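Game Design Workshop, notes for session on limited-time events
Monday, December 7, 2020

Hi all, these are my notes from the board, tidied up a bit. Bianka Oláh asked me to add the part on rewards, so that's in there too (thanks, Bianka!).

We started with the question of why a game would run an event at all. Most of you said "to get people back in," and sure, that's a big piece of it. But think about Nania, the little co-op puzzler we played in the first week. Its lobby was empty on a weeknight and packed during the lantern weekend, and the levels were the same ones! What changed was that everybody knew when everybody else would be there. For a multiplayer game with a small crowd, that's huge. You're scheduling a party.

Then length. My own rule is to cover one full weekend and stop. Ivus ran its spring event for all of March and the numbers sagged badly after the first week, because players kept figuring they'd get to it later. Béla Illés disagreed with me on this one and said a long event is kinder to people who work weekends. Fair point, and I don't have a great answer. Maybe run it twice? 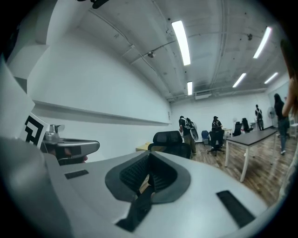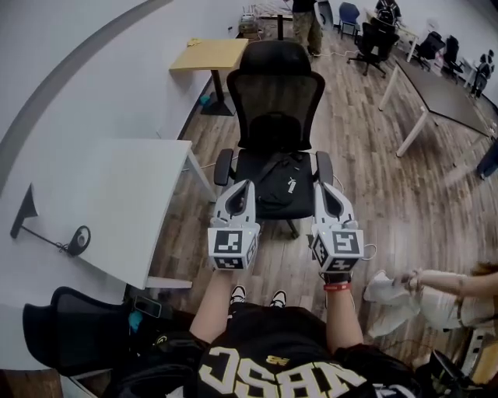
White hand-held grippers with their black-and-white square markers.

Okay, rewards. Cosmetic stuff (hats, skins, banners) is the safe choice since it doesn't mess with balance. The trouble starts when you put a price on it. In our class project, Pisovar, the first draft asked for 785 tokens for a cloak, and a match paid out 2. Do the math on that and you'll see why the playtesters groaned. We cut the cloak to 100 tokens and bumped the payout to 30 for a match played with a friend, so four matches gets you there with a little left over. Much better! It also nudges people toward grouping up, and that was the goal in the first place.

A few loose things that came up near the end:

Put the end time in the game itself, with the time zone. Players don't read the news page.

Test the reward on an old account and a brand new one. Szalai shipped a skin that new players couldn't equip until they'd finished the tutorial, and the tutorial was switched off for the event. Ouch.

Decide early whether the item ever comes back, and don't say "exclusive" if you haven't decided.

For next time, write one page on an event for Pisovar. I want dates, the reward, what a player does to get it, and what happens to leftover tokens. Sketches are welcome but not graded. Bring a printed copy so we can swap and scribble on each other's.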